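Notas para la charla: «Comer fruta sin tirar la mitad»
6 de diciembre de 2023 – Consuelo Cantero

Imprimir | Enviar por correo

(Saludar, beber agua, esperar a que se sienten los del fondo.)

Buenas tardes, ¡qué gusto veros! Empiezo con una confesión: durante años he tirado fruta como si me pagaran por ello. Un día me puse a pesar lo que iba al cubo y en un mes me salieron 585 gramos de plátano y 543 de manzana, sin contar las mandarinas del fondo (esas ya no se podían ni pesar, pobres).

Pedir que levanten la mano los que guardan toda la fruta junta. Yo también la levanto. 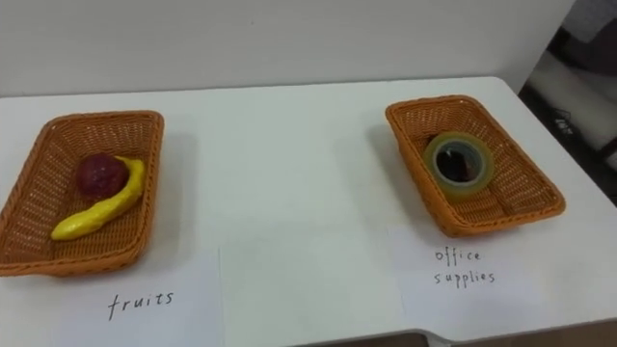 Bueno, pues hablemos del etileno, que suena a gasolinera y es un gas que suelta la propia fruta al madurar. Las manzanas sueltan bastante, los plátanos también, y los kiwis duros lo agradecen muchísimo. ¿Que el aguacate parece una piedra? Bolsa de papel con una manzana dentro y a mirar cada día. ¿Que ya está en su punto? A la nevera, y ganas unos días.

Contar lo de mi suegra y los caquis – corto, que la otra vez me enrollé.

Ahora las fresas. No las lavéis al llegar a casa, por favor os lo pido. Se lavan justo antes de comerlas, y con el rabito puesto, que si no se llenan de agua. Las uvas igual, y además en la nevera con la bolsa abierta.

(Aquí preguntan siempre por los limones: fuera duran una semana larga, dentro bastante más.)

Turno del plátano, que es el que más disgustos da. Si vais a comprar para toda la semana, coged unos amarillos y otros todavía verdosos. Y cuando salgan pecas, ¡fiesta! Pelado, en rodajas, al congelador y luego batido con un chorrito de leche. Mis hijos creen que es helado y yo no pienso corregirles.

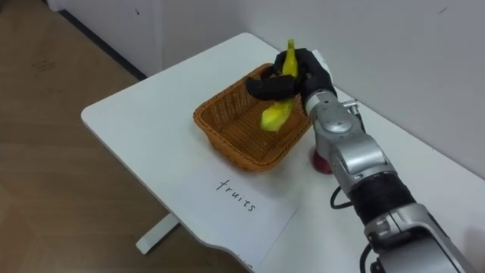
El plátano, a la cesta.

Receta de aprovechamiento, leerla despacio: 4 manzanas arrugadas, media taza de agua, canela, fuego bajo y tapa. Se aplasta con tenedor y listo. Aguanta hasta 4 días en la nevera, en tarro limpio. Yo le echo un poco de limón, mi hermana dice que eso es pecado.

Si queda tiempo, la lista de la compra: mirar primero lo que hay en casa, que parece una tontería y en enero, con la nevera llena de restos de fiestas, os va a venir de perlas. Repartir las hojas y abrir preguntas.

Comentarios

Marisa: Probé lo de la bolsa con los aguacates y en dos días listos. ¡Gracias, Consuelo!

Toño B.: ¿Y las peras? Las mías pasan de piedra a puré en una noche.

Consuelo Cantero: Toño, a la nevera en cuanto cedan un poquito junto al rabo.

Contacto | © Consuelo Cantero | Volver arriba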